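Textbooks > Service Work for Beginners > Chapter 2

Chapter 2
The Table and the Cups

Bảo Tăng

In Chapter 1 we spoke of the guest who enters the room, and of the first minute, when he looks for where to hang his coat and where to find something to drink. In the present chapter we go to the place where he finds the drink. It is a small place. In most houses it is one table, a machine or a few vacuum pots, and the cups. Students are often surprised that a whole chapter is given to it, and that coffee itself comes only in Chapter 4. I ask you to read it with patience, for the work described here will be yours in the first week of any position.

When I began at the conference house in Urnercombe, I was given the cups. My supervisor, Miloslav Kratochvíl, put me in front of a table before a morning meeting with 94 guests and went away. I set out all cups in one stack, as high as it would go, and I was quite proud of it. The first guest took a cup, three more came with it, and the rest of the stack lay down slowly on the table. I picked them up, and as I had touched them inside I had to throw most of them away. Mr. Kratochvíl came back and asked me only how many cups I thought a hand could hold at one time. I have used his question with my own students ever since.

By the end of this chapter you should be able to:

– choose a table for paper cups and judge its surface
– set up two stacks in holders and keep them straight
– take a single cup from a stack without touching the rim
– refill during service, and close the table at the end of the day

The words stack, nest, rim, sleeve and holder will be used in a fixed meaning. A stack is any number of cups standing one in the other. We say that the cups nest, and the part of each cup which remains visible is a narrow band with its rim. A sleeve is the outer layer which protects the fingers from heat. A holder is the open ring or frame in which the bottom part of the stack stands. Some suppliers call it a rack or a cage, and in the catalog of the firm Courtois it is called a "cup seat", which I find a nice name although I never heard a person say it.

Look at the two stacks of brown cups in their black wire holders. They stand side by side, one much taller than the other, and the shorter one leans a little to the left.
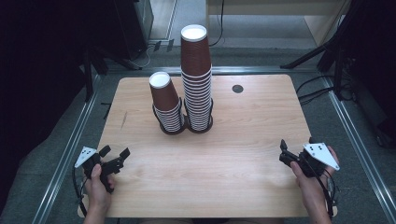 2.1 Why two stacks

With one stack the guests wait for one another. With two stacks side by side, two guests can be served, and there is always a second stack in use while you refill the first. This is the whole reason, and for a small table it is sufficient. With three or more stacks the guests start to hesitate, and you lose the place where the hands should go.

The two stacks do not need to be equal. Many beginners spend time in making them the same height, moving cups from the one to the other, and each move is one more occasion to touch a rim. Leave them as they are. During service they will become unequal in any case, because most people reach to the nearer one. What you must look at is whether a stack stands straight. A small lean comes usually from one cup which has not gone fully into the next one. Find the band that is wider than its neighbors, and press gently from above with a flat hand on a clean napkin. If the lean remains, the fault is lower down, and it is better to lift out the upper part and set it again.

How high may a stack be? I give my students this rule: not higher than the elbow of a standing person of medium height, measured from the table, when the arm hangs down. Above this, the guest pulls toward himself instead of upward, and the stack follows his hand. A good wire holder allows you more height than this, but the holder protects only the foot of the stack. The top is free, and the top is where the guest pulls.

2.2 Taking one cup

This section looks too simple. Please do it nevertheless as an exercise with a real stack before you read on.

Paper cups that nest tightly hold on to each other by friction and sometimes by a little vacuum. If you pull the outermost cup quickly, the next comes too. Turn it first, a quarter turn, and pull only after. The other hand stays open, near to the stack but not on it, ready if something moves. Hold the cup in its lower half. It may be tipped on its side while you carry it over the table, as long as it is still without a drink, and the opening must look away from your sleeve.

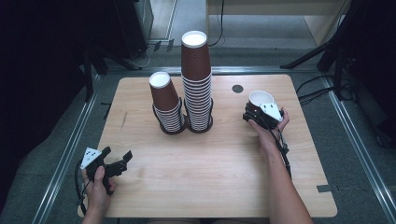
The common mistakes are three, and I have made all of them. The first is to squeeze. A paper cup pressed in the middle becomes oval, and an oval cup will not take a lid and does not go back in the stack. The second is to put one finger inside, which is quick and certain and completely forbidden. A cup with a finger inside goes to the bin, also when no guest was looking. The third is to return a cup from the table to the stack. Once it has stood or lain on the surface, it is used, even if it looks clean.

Some of you will work with white cups and brown cups together, for example white for water and brown for hot drinks. Keep them in separate holders. At the Toston fair in April I saw a stand where both kinds were mixed in one stack, and the guests turned over the cups one by one to find the color they wanted.

2.3 The surface of the table

A light wood surface is pleasant for the guest and makes a room friendly – it also shows everything. Dark marks, dried drops and crumbs can be seen from the door. For this reason many houses choose a dark top, and I understand them, but I prefer the light one for the cup table. What you can see, you can clean.

Learn to look at a table from low and from the side, with a window or a lamp in front of you. The reflection will show you where the surface is dull. A gray stain with an irregular edge, longer than wide, may be old water or old glue, and you can't decide by looking. Put a damp cloth on it for a minute. Water marks in the finish often stay as they are; glue becomes soft at its border. A scratch is found best with a fingernail, moved across it very lightly. Small dark specks should be wiped away before you ask what they are.

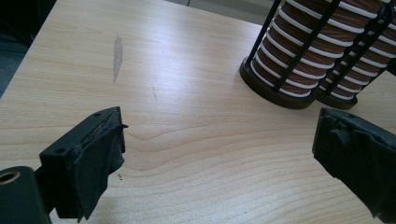

Write down the stains which do not go away, with their place on the table, on the card of the table (see Appendix B for a blank card). It sounds like a formality. However, without the card each new colleague will rub the same stain each morning, and after one season you will have a pale spot where the finish is gone. One of the tables at Urnercombe had such a spot as big as a plate. It came entirely from cleaning.

Do not use the rough side of the sponge. Do not use the glass spray, even when it is the only bottle in the closet. Wipe along the grain, dry at once with a second cloth, and let the surface rest before the holders come back. If a holder has stood in moisture, lift it and look at the feet of the wire, as a thin wire can leave a ring.

2.4 Corners, edges and the cable hole

The guests come to a table from its corners. Watch them during one break and you will see that few walk straight to the middle of the long side. A corner should therefore be kept free, and it should be rounded, at least a little, because of hips, bags and small children. Never place a holder so near to the edge that a passing sleeve can reach it. One full hand, with spread fingers, is the minimum distance.

Many tables that we use for service were made as office tables and have a round hole for cables near the far edge. If the hot water machine stands on the table, its cable goes through this hole and the table stands with the hole toward the wall. If no cable passes through, the hole is still a thing to consider. Spoons fall in it, and sugar, and the liquid from any spilled cup will find it and arrive on the carpet.
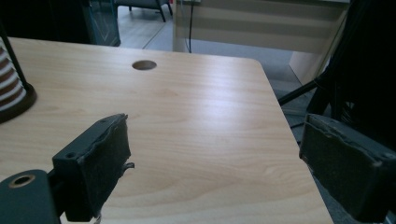
A plastic cover costs very little, and the firm Allmont sells them in packs of 54, which is too many for any house I know, so order together with a neighbor. Until the cover arrives you can keep the holders well to one side of the hole and the drinks to the other. Do not close it with a napkin. The napkin becomes wet and brown, and it is the first thing that the guest will see.

2.5 How many cups to bring

Beginners bring one cup per guest. For a break in the morning this is too few. People put down a cup, talk, forget it and take another one. In May 1999 I counted for a full day at a meeting of teachers, and we used over 200 cups, far more than there were persons in the room. I do not offer this as a law. It was a warm day and the water was popular. But it taught me to keep the reserve closed in its plastic, under the table or behind it, and to open one sleeve of cups only when the lower stack is down to the height of the holder.

When you open the plastic, cut it at the end where the bottoms are. Push the cups out through the cut, straight into the holder, with your hand still outside on the plastic. Done in this way, the new cups touch nothing but each other.

Practical work for this section is done in pairs. One student sets up the table and the other plays the guests, first a polite one, then one who is in a hurry and carries a folder under the arm. After ten minutes change the roles and compare

Service Work for Beginners, Chapter 2. Copyright Bảo Tăng. Contact | Back to top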